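Getting a Sticky Wooden Drawer to Slide Again
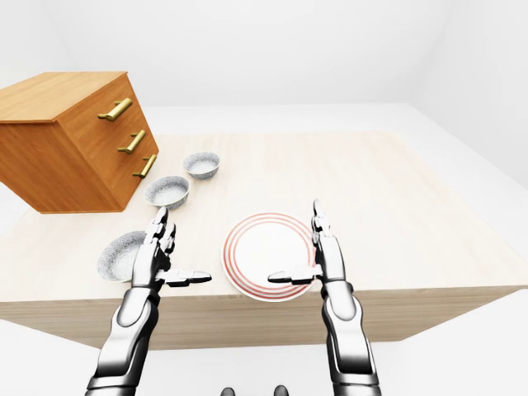

By Dale Chisholm
Last updated: May

I have a soft spot for small wooden cabinets, the kind you set on a table or a counter and fill with rubber bands and dead pens. I also have a long history of yanking on their drawers until something flies out across the kitchen. So these are the things I do now before I lose my temper, in the order I try them.

Take the drawer all the way out first. Dump it, turn it over, and look at the bottom edges of the sides. You're looking for shiny spots, because shiny means it's been rubbing there. If you can't see any, scribble along the edges with a soft pencil, slide the drawer in and out a few times, and check where the pencil got smeared. Run a finger inside the opening while you're at it. I once spent a whole evening sanding a drawer that had a thumbtack stuck in the runner (I found the tack with my knuckle, thank you very much).

Next, wax. A plain white candle stub is fine - rub it hard on the bottom edges and along the runners, push the drawer in and out, then rub on some more. Paraffin from the canning aisle works the same way. Bar soap will do in a pinch, but I've quit using it on anything I care about. It pulls in moisture and gets gummy, and then you're back where you started with a drawer that smells like a motel.

If wax doesn't do it, wait for a dry spell before you sand! I mean it. Wood swells when the air is sticky, and a drawer you sand down in August is going to rattle like a loose tooth by January. My neighbor Brock Turcotte lets his sit in a room with a dehumidifier for two days and says that fixes half of them. I don't own a dehumidifier so I use a fan and patience.

Okay, sanding. Wrap 120 grit around a scrap block and take five strokes on the shiny spot, going with the grain. Wipe it, try it, and do five more if you have to. Finish with 220 and wax it again. Don't touch the drawer front unless the front is the thing that's sticking, and if it has a finish on it, go even slower, since bare wood will show up pale next to everything else.

Wobbly drawers are a different animal. Usually a corner joint has let go. Scrape out the crusty old glue with something dull, brush in fresh wood glue, and clamp it. No clamps? A bicycle inner tube wrapped around the box a few times holds wonderfully. Measure corner to corner both ways before you walk off, and if the two numbers don't match, give the long diagonal a squeeze. I leave mine for 14 hours, mostly because I glue after supper and don't get back to it until I've had my coffee.

For worn runners, nylon glide tape is the stuff. You stick it on, you trim it, you're done. Clean the wood with a dry rag first or it'll peel up in a week. It does add a little thickness, so it's no help on a drawer that's already tight.

Loose knob: take the screw out, poke a couple of toothpicks dipped in wood glue into the hole, snap them off flush, let it dry, and put the screw back. This only works on knobs that screw into the wood from the front. The ones with a bolt coming through from inside just need tightening, and maybe a washer.

One more about smell. Old drawers get musty, and what I do is leave them open with a dish of baking soda inside, out of the sun. If that doesn't budge it, a thin coat of clear shellac on the inside faces will seal it in. Leave the runners bare.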